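From: Nesrin Tekin
To: Melton paper and craft list
Date: Jun 7, 2026
Subject: Re: Which glue for foam letters on card?

Hello Danilo and all,

Thank you for the question. I made many cards with foam in the last years, so I try to answer in order.

Danilo Bañez wrote:
> I am making alphabet cards for my daughter's class and the foam
> letters come off after a few days. I use the normal white glue
> from school. The card is thick and a little shiny. Should I change
> the glue or the card? Also, Muthoni told me to press them under
> books, but then the foam stays flat and looks sad.
> I need 20 cards before the end of the month.

First, I would change the card. White glue needs to go a little into the paper, and shiny card does not let it. If you already bought the shiny one, rub the place of the letter with fine sandpaper, only two or three times, and wipe the dust with a dry cloth.

Second, the glue. I use tacky craft glue, the thick kind. Put it on the foam and not on the card, in a thin line, and wait 2 minutes before you put the letter down. In this time the glue becomes sticky and the letter does not slide. Please do not use hot glue with thin foam. I tried it last December for the door signs and some of the edges melted.

About the books, Muthoni is right that it needs pressure, but one light book is enough. I put a sheet of baking paper between, and I take the book away after 20 minutes. The rest of the drying is without weight, until the next morning.

For small children I also do not glue letters with very narrow parts, for example the W. They like to pull at the corners. Round shapes stay much better, and I use them also for borders and for snails.

Canan Aydoğan asked me in private where I buy the foam sheets. I order from Walen, the thin ones, in mixed colors. The shop in Nygård Street had them too but the colors were not so nice, and I did not go there this year.

If somebody has experience with double-sided tape on foam, I would like to read it. Nazmiye wrote once that it holds well, but I cannot find her message in the archive.

Greetings,
Nesrin

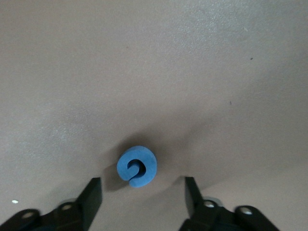 Small curled piece, blue foam

Melton paper and craft list | Contact the list owner | Messages © their authors | Back to top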